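31 Dec 2024
Terumow table-clearing, notes

Reread the Nimside handout before starting. It says light tableware is a solved problem. I have a clipping from 1977 that promised the same thing, with a better drawing.

Task for this round: two square folding tables, everything on the first one, goes across to the second. Five items: plastic cup, large steel bowl, small steel bowl, spoon, fork. Limit is 600 seconds for the lot. I can do it by hand without putting my coffee down.

What bothers me is the bowls. Both are shiny, and the big one picks up the room light on the inside. Depth readings on polished steel were junk in April and I have seen no argument for why they'd be better now. Putting the small one right up against the big one is mean, but that's how people leave bowls. The cup is see-through magenta, so same complaint, different material. 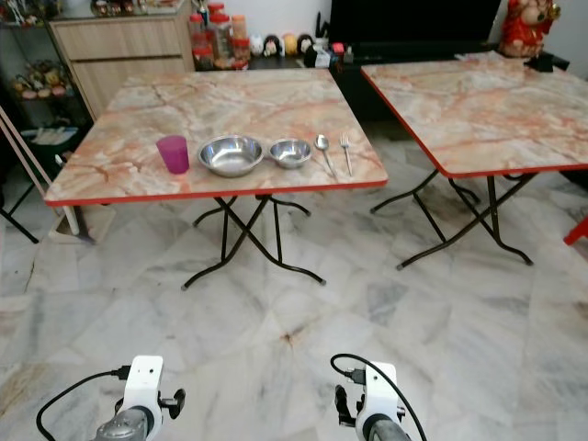 Order of work

1. Cup first. Upright, slight taper, nearest the left edge. If this fails, stop and go back to calibration.
2. Small bowl. Grip on the rim, on the side away from the big one. Log any contact with the big bowl as a fault, even if it doesn't move.
3. Big bowl. Left arm only. Durán settings, not the Gemia ones, which squeeze too hard for thin plastic and I don't want to switch halfway.
4. Spoon and fork, handles toward the front. Flat metal on a flat top, and the marble pattern won't help the segmentation. I expect most of the time limit to go here.

3 tries per item, then it counts as a miss. No nudging by hand between tries. A dropped fork is a miss.

Still to settle: whether 2 misses overall is a pass. Nimside would say yes. I wouldn't hire a busboy on that basis.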